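Guía rápida: grabar con la pinza de mano sin estropear la tanda

Notas para los que empiezan el lunes. Versión corta, la larga la tiene Carmela Gentile.

Antes de empezar

Móviles, cables y papeles personales, fuera de la zona de trabajo. Nada con nombres o direcciones a la vista. Si pasa un compañero por el fondo, tiene que haber firmado el consentimiento. Si no, se para.

Tornillos de los dedos: revisar apriete cada 200 tomas. Con la mano, sin taladro.

Durante la toma

Tela: coger por el borde, 2 segundos quietos con la pinza cerrada y luego mover. Despacio. Los tirones no valen, se marca la toma como mala y se repite. 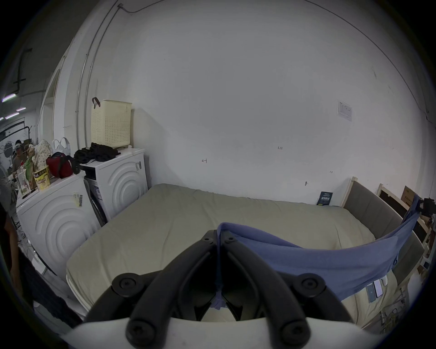

La otra mano no entra. Tampoco para "ayudar" a la tela, que luego Darcy Waaka las descarta todas y con razon. Si se cae, se deja caer y se sigue grabando hasta el final.

Descanso cada 10 tomas. La muñeca lo nota.

Al acabar

Subir a Hemer el mismo dia. Nombre de la tarea en minúsculas, sin acentos. Las tomas malas tambien se suben, con su etiqueta. No borrar nada en local hasta que salga el visto verde.

El lote de Vernero se cierra con 3000 tomas válidas. Dudas, al canal de Slaoui.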